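Re: [Sewalong] Monogramming a finished shirt

> Has anyone had a shirt monogrammed by Hashemi after it was made up?
> They quoted me $27 and I wonder if the cuff will pucker. 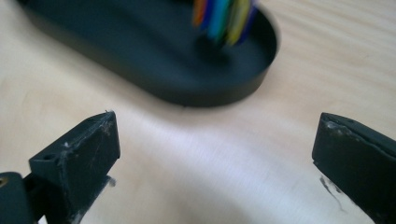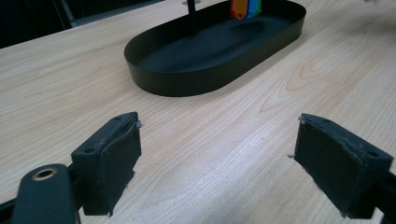
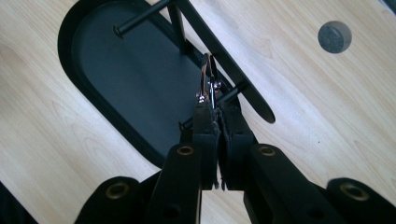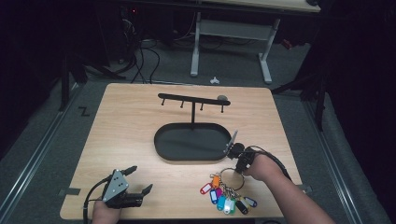 I sent them two shirts in April and both cuffs came back flat – ask for the light backing. The wait was 4 weeks. While you have their catalog out, skip the Trorier thread, it frays. I keep my spare cones in a black oval tray with a raised rim like the one in these pictures, and the Zultard cones stand up fine in it. One holds 2,000 yards.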